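How to Read Your Home Energy Use and Work Out What Coal Power Costs You

By Larysa Chornovol
August 25, 2026

Most households on the Grustorside network still get a good part of their electricity from coal. If you want to know how much coal your own home uses in a year, you can work it out with your bills, a calculator and one evening. These are the steps I give people who come to the Diltov library sessions.

What you need

Twelve months of electricity bills, paper or downloaded. The fuel mix statement from your supplier. A pencil and a sheet of paper, or a spreadsheet if you prefer one.

Step 1. Add up your kilowatt-hours

Find the line on each bill that says "usage" or "energy consumed." Ignore the dollar amounts for now, as they include fixed charges and taxes. Write down the kilowatt-hours for each month and add them. If a bill says "estimated," mark it with an E. Two estimated bills in a row can throw off a month or two, but the yearly total usually evens out once the meter is read again.

My own total last year was 4000 kilowatt-hours for a two-person home with gas heating.

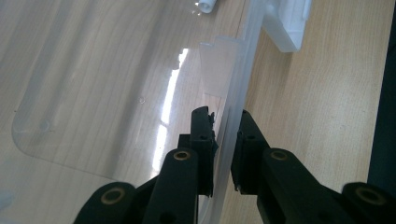 If you moved during the year, use only the bills from your current address and scale up. Divide the total by the number of days covered, then multiply by 365. Do not do this with fewer than four months of bills, and try to include at least one cold month and one hot one. A figure based on July alone will be too high for anyone with air conditioning.

Step 2. Find the coal share

Look for the fuel mix statement. It may be printed on the back of a bill or posted on the supplier's website. You want the percentage listed as coal. Some suppliers combine coal and gas under "thermal" or "fossil." If yours does, call and ask for the split. Soler, which supplies my street, lists coal at 27 percent.

Multiply your yearly kilowatt-hours by the coal share. For me that is 4000 times 0.27, or 1080 kilowatt-hours from coal.

Step 3. Turn that into pounds of coal

The amount of coal burned for each kilowatt-hour depends on the grade of coal and the age of the plant. A newer plant burning high-energy coal needs less. If your supplier publishes a figure for its plants, use that. If not, one pound per kilowatt-hour is close enough for a home estimate. That makes my share 1080 pounds for the year.

My neighbor Myroslav Zinchenko heats with electricity, and on the same supplier his coal figure came to 2797 pounds. The gap is nearly all heating.

Step 4. Keep the records together

You will want to repeat this next year, so put the bills and your worksheet in one place. Any container that closes will do. A clear plastic storage box with a latch and a carrying handle on top works well.

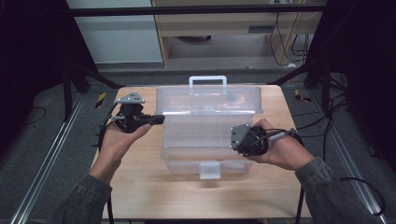 Suppliers change their fuel mix from year to year, so print the statement you used and write the date on it. I keep mine with the bills in the same order I used them. With a box as see-through as this one, you can usually tell there is paper inside without taking off the lid. Put the newest worksheet against the front, with the yearly total written large.

Step 5. Compare

Next year, run the same steps and look at the two parts separately. If your kilowatt-hours went down, the change was in your home. If only the coal share went down, the change was at the supplier's end. Households on the Clistine tariff should use the fuel mix for that tariff and leave the general one alone, or the comparison will be wrong.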